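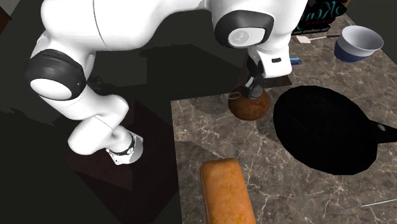

Last changed: 7 July 2018
By Kwame Agyeman

The ferry to Mandagi left at six in the morning, and Bayu Yeoh missed it because he went back for his father's coat.

He stood at the rail with the coat over his arm and watched the stern get smaller. The man in the ticket booth said the next one was at four. Bayu asked if he could wait inside. The man said the waiting room was locked until noon, but there was a bench on the side out of the wind.

He put the coat on. It was too wide in the shoulders and it smelled of the closet. In the left pocket there was a comb and a bus transfer. In the right pocket there was a small key on a loop of green string.

He knew most of his father's keys. There had been one for the house, one for the shop, one for the padlock on the bicycle that got stolen anyway. This one had a number stamped on it, 24, and nothing else.

At nine a woman came down the ramp with a thermos and sat at the other end of the bench. Her name was Aster. She worked on the mail boat and was waiting for the mail.

"Going over for long?" she asked.

"Two days. I have to sign for a house."

"Buying?"

"Selling."

She poured tea into the lid and passed it to him. He drank it and showed her the key — he didn't know why, except that it was in his hand.

"That's a post office key," she said. "The old boxes at Kalach. They're still there. The office moved across the street, but they kept the boxes."

"My father never lived in Kalach."

"You don't have to live there to rent a box."

Kalach was 2 stops up the line. He had until four. He gave her back the lid and walked to the station.

The post office was next to a feed store. The clerk was a boy with a sunburned neck, and he took Bayu across the street and unlocked the old building and went in ahead of him to find the light. The boxes covered one wall. The key went in stiffly and then turned.

Inside there was a stack of envelopes, all the same size, held with a rubber band that broke when he touched it. They were addressed to his father in his mother's handwriting. The one on top had been mailed in June, the last summer she was away. He had been seven that summer. He had been told she didn't write.

None of them had been opened.

"The rent's behind on this one," the boy said. "I'm supposed to ask for it. It's $100."

Bayu paid him. He had the cash he had brought for the hotel. The boy wrote out a receipt and tore it off carefully along the line.

"Do you want to keep the box?"

"No," Bayu said, and then, "Through the end of the year."

He got back to the dock at half past three. Aster was gone and so was the mail boat. He sat on the bench with the envelopes inside the coat, against his shirt. When the ferry came in he let the other passengers go up first. Then he found a seat by a window, took the bottom envelope from the stack, and opened it with the comb.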